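Game Design 2, Unit 5: Seasonal Events and Reused Content

Live games run on a calendar, and the calendar always wins. A studio that shipped a winter event last year will be asked for another one by June, usually by someone who has not seen the art schedule.

Our running case is Rindidier, the co-op dungeon game from Zatow. Its first festival had 15 new rooms. The second had 3, plus a snow filter. Players complained for a week and then logged the same hours as before — a fact you may find either comforting or sad.

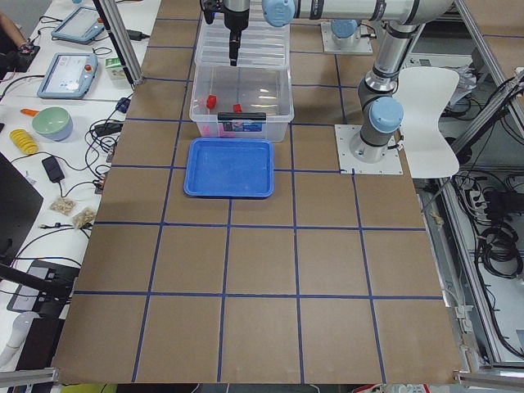
Reuse comes in grades. A straight rerun costs almost nothing and is noticed at once. A remix keeps the map and changes the rules, so the testing bill goes up even though the art bill doesn't. Students tend to forget the testing bill. So do studios.

Drop rates: work through the Herath table in the course pack before class. If a hat drops once in 34 runs, how many players will quit on run 20? Bring a guess and defend it.

Reading: the Soltudano patch notes, all of them, including the apology.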